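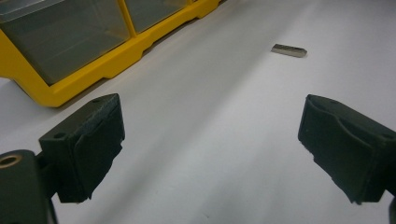

R. Halvik

Home Talks Notes Downloads Contact

Filed under: Talks / Grippers and end effectors

Speaker notes, 13th October. Slides are on the Praslow page.

Slide 1. Say what the talk covers: 2 pad sets for the hand-held gripper, compared on small flat metal parts. Same fingers, same camera, same table. I'm leaving suction out, so say that early or the first question will be about it.

Slide 2. The parts. Small rectangular metal bars, kept in a yellow drawer organizer at the back of the table. A bar lying flat on a smooth top is a hard pick - very little edge to get hold of, and the pad touches the table before it touches the part. Mention the white table. It makes the bar easy for a person to find and gives the camera a lot of soft shadow to deal with.

Slide 3. The pads. Bodin pads are the soft ones, Brundov pads are stiffer and hold their shape. Both go on the same finger block. Pass the spare fingers around here and get them back before the break.

Slide 4. Numbers. 1,252 picks logged between January and the end of the test, split evenly. Brundov dropped 19 more bars than Bodin over the full run. Most of those were slow slips on the way to the drawer. Don't read the whole table out, just point to the last row.

Slide 5. Wear. Spend time on this one. A ragged lower edge matters more than it looks, because that edge is the part that has to get under the bar. 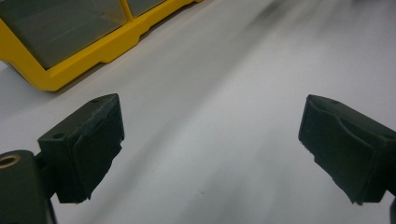 We started checking the edges every 50 picks and writing down what we saw. Before that we were blaming the controller for misses that came from the pads. If someone asks about trimming a worn pad: we tried it and the grip went uneven, so we went back to replacing them in pairs.

Slide 6. Camera. Keep both fingertips in view with the jaws open. We tried a closer mount from Tradard and lost too much of the table. Went back to the wide view.

Slide 7. What I'd use. Bodin for flat bars, with a spare set ready. Brundov for anything taller. Leave the wear log up during questions.

We use cookies to remember your settings. Accept Decline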